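Raltness Spielentwicklung
Stellenangebote

Quest- und Weltenredakteur (m/w/d) für das Online-Rollenspiel »Furtună«

Kennziffer: FUR-167
Beschäftigungsart: Teilzeit, 30 Wochenstunden
Arbeitsort: Nokley oder ortsunabhängig
Bewerbungsschluss: 2018-05-31

Furtună ist ein rundenbasiertes Online-Rollenspiel mit fortlaufend erweiterter Spielwelt. Der Datenbestand umfasst derzeit 3.096 Texteinträge: Questdialoge, Gegenstandsbeschreibungen, Ortsbeschreibungen und Einträge im Bestiarium. Mit der Erweiterung »Voreck«, deren Vorproduktion im Februar abgeschlossen wurde, kommen eine Küstenregion, zwei Höhlensysteme und eine zusammenhängende Questreihe hinzu. Für die redaktionelle Betreuung dieser Inhalte ist eine Stelle zu besetzen. Sie ist zunächst auf zwei Jahre befristet.

Aufgaben

Ausarbeitung von Haupt- und Nebenquests nach vorliegenden Gliederungen, einschließlich Verzweigungen, Abbruchbedingungen und Belohnungstabellen
Verfassen von Untersuchungstexten für Objekte, Inschriften und Schauplätze
Pflege der internen Chronologie (Herrscherfolge, Zeitrechnung, Ortsnamen) und Abgleich neuer Texte mit dem Bestand
Eintragen der Texte in die Questdatenbank, Vergabe der Statusvariablen, Prüfung im Testclient
Bearbeitung von Fehlermeldungen aus der geschlossenen Testphase, soweit sie Texte oder Questlogik betreffen

Der Umfang der Questreihe ist auf 40 Quests festgelegt. Davon liegen 6 in abgenommener Fassung vor und dienen als Referenz für Ton, Länge und Dialogstruktur. Dialogzeilen sind in der Regel auf zwei Bildschirmzeilen begrenzt. Abweichungen werden mit der Oberflächengestaltung abgestimmt.
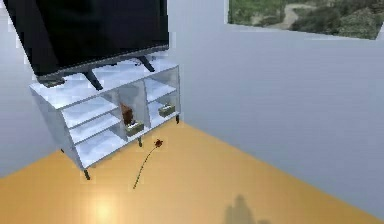

Fernseher auf hellem TV-Möbel, 3D-Rendering.

Die Redaktion arbeitet in dreiwöchigen Abschnitten. Zu Beginn jedes Abschnitts werden die Texte zugeteilt, am Ende erfolgt die Abnahme durch die leitende Redaktion. Änderungen an bereits veröffentlichten Inhalten bedürfen eines gesonderten Antrags, da sie den Fortschritt bestehender Spielstände beeinflussen können.

Voraussetzungen

Sicheres Deutsch auf muttersprachlichem Niveau, gute Lesekenntnisse in Englisch
Nachweisbare Erfahrung mit interaktiven Texten (veröffentlichte Spiele, Modifikationen, Textadventures oder vergleichbare Arbeiten)
Verständnis von Bedingungslogik und Variablen. Programmierkenntnisse sind nicht erforderlich.
Grundkenntnisse in einem Versionsverwaltungssystem
Erfahrung mit der Pflege umfangreicher Wikis oder Nachschlagewerke ist von Vorteil

Kenntnis von Furtună wird nicht vorausgesetzt. Ein Testzugang mit freigeschalteten Gebieten wird nach der Vorauswahl bereitgestellt.

Konditionen

Die Vergütung richtet sich nach Berufserfahrung und wird im Erstgespräch beziffert. Die Arbeitszeit ist außerhalb der Kernzeit (10 bis 14 Uhr) frei einteilbar. Bei ortsunabhängiger Tätigkeit werden Rechner und Lizenzen gestellt. Zu den Abnahmeterminen ist die Teilnahme per Telefonkonferenz ausreichend.

Bewerbung

Einzureichen sind ein tabellarischer Lebenslauf, eine Arbeitsprobe von höchstens vier Seiten und die Angabe des frühestmöglichen Eintrittstermins. Als Arbeitsprobe eignet sich ein Questentwurf mit mindestens einer Verzweigung. Reine Prosatexte werden nicht berücksichtigt. Zulässige Formate sind PDF und Klartext.

Unterlagen bitte über das Bewerbungsformular unter Angabe der Kennziffer übermitteln. Eingereichte Arbeitsproben werden nicht im Spiel verwendet und nach Abschluss des Verfahrens gelöscht.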